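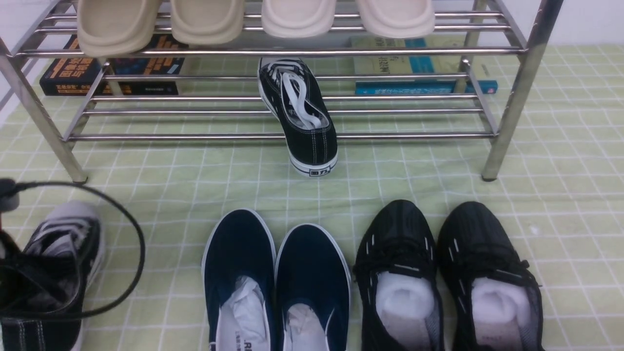
*Stainless steel rack, slippers up top, one black canvas sneaker still underneath.*

# How to sort out a small shoe rack (without buying a bigger one)

Most advice about shoe storage ends with a link to more shoe storage. I'm sceptical. I've read the claim that a tidy entry saves you 300 minutes a month and I'd love to know who held the stopwatch. What follows is slow and dull, and it has held up at our place in Vancombe since March.

## Before you start

You need a damp cloth, a dry cloth, an old toothbrush and a clear bit of floor. Skip the scented sachets. Neville Tunstall swears by them, and his hallway smells of lavender and feet.

## 1. Get everything off the floor first

Start underneath. The space below the bottom rods is where things go to be forgotten, and in our case that included books. Books don't belong under shoes, whatever colour the covers are. Grit drops straight through an open rack. Wipe the covers with the dry cloth and put them on a shelf in another room, or they'll drift back by the weekend.

## 2. Pair up before you put anything back

A single shoe doesn't get a spot. Find its mate or set it aside in a bag by the door. Give the bag two weeks.

## 3. Wipe the bars

Polished tube shows every fingerprint. Warm water and a drop of dish soap is plenty. I tried a spray from Navickas that promised a "streak-free barrier" and got streaks. Dry along the length of each bar, then use the toothbrush where the rods meet the frame.

## 4. Slippers on top, if they'll stay there

Thick foam slippers are awkward on rods. Set too far forward, the toes droop over the front bar and the pair ends up on the floor when somebody brushes past. Push them back until the heel is supported as well. Keep each pair together - two similar shades of beige are easy to mix up at six in the morning.

## 5. Laced shoes on the lower tier

Tuck the laces inside. Canvas sneakers go toes out, side by side. If they're damp, leave them on newspaper overnight before they go anywhere near the rack.

## 6. Flatten whatever is under it

A thin floor covering wrinkles each time the rack gets dragged. Lift the rack, smooth the covering from the centre outwards, then set the legs down together. Ojārs Mägi recommends double-sided tape at the corners. I tried it and spent an evening scraping glue, so test a small patch first.

## Do you need a second rack?

Probably not. Wait a month. If shoes are still piling up on the floor, count the pairs you've worn in that time and give some of the others away.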